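Live-in Wardens (couple or two friends), Grindgate Hostel

Grindgate is a walkers' hostel with 44 beds, open from March to the end of October. We are looking for two people to live in and run it day to day, starting in May. The present wardens are leaving after three seasons and will stay on for the first fortnight to hand over.

The hostel sits at the top of a single-track lane, 3 miles from the nearest shop. There is a bus to the end of the lane in the morning and another in the late afternoon. You will need at least one full driving licence between you. Mobile signal is poor indoors, but the office has a landline and broadband.

The work

You will check guests in between 4pm and 9pm, cook an evening meal on the nights we have groups booked, keep the building clean and deal with small repairs. Bookings come through a system called Datora, and we will train you to use it. Last season we took 1,169 bookings, most of them for one or two nights. School parties come in June and early July and usually take the whole building.

Evenings are busy and the middle of the day is mostly your own. If it rains, guests come back early and want the drying room, so somebody has to be on the premises from 2pm. When it is wet, people tend to gather in the common room, where we keep books, board games and a box of odds and ends for children.
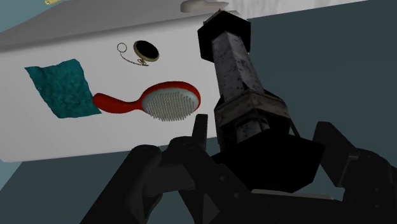

The accommodation

You will have the flat at the east end of the ground floor, with its own front door. It has one double bedroom, a small second bedroom, a kitchen and sitting room, and a bathroom with a toilet. The flat is let furnished. Heating, water and council tax are paid by us. You pay for your own food, except on nights when you are cooking for a group, when you eat what the guests eat.

Cleaning takes up more of the week than most applicants expect. Bathrooms and toilets are done every morning after 10am, and looked at again before the evening arrivals.

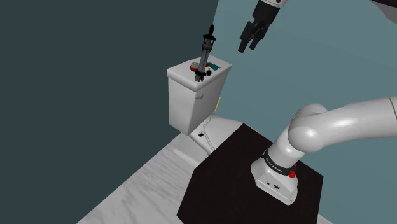 Bedrooms are done on changeover, and the kitchen floor is washed last thing at night. We supply all materials and gloves. A laundry firm, Caldeira, collects the sheets each week and brings clean ones back, so you will only be washing tea towels and blankets.

Pay and time off

The pay is £693 a week between the two of you, paid monthly in arrears. You will have two full days off a week together, when a relief warden covers. Holiday is paid and we ask you to take most of it outside July and August.

What we need from you

One of you should have cooked for groups of twenty or more. Both of you must be able to lift and carry, and be comfortable with members of the public who are tired and hungry. A food hygiene certificate is useful, but we will pay for the course if you do not have one. The posts are subject to the usual checks for work with children.

We are sorry that we cannot take dogs. The lane crosses grazing land and the farmer has asked us not to.

How to apply

Send one letter from the two of you, no longer than two pages, with a CV each and the names of two referees. Address it to Albertina Azevedo, Hostels Manager, at the Dololance office. Please say when you could start and whether you have lived and worked together before. Interviews will be held at Grindgate and we will pay your travel. Shortlisted applicants are welcome to stay the night beforehand free of charge.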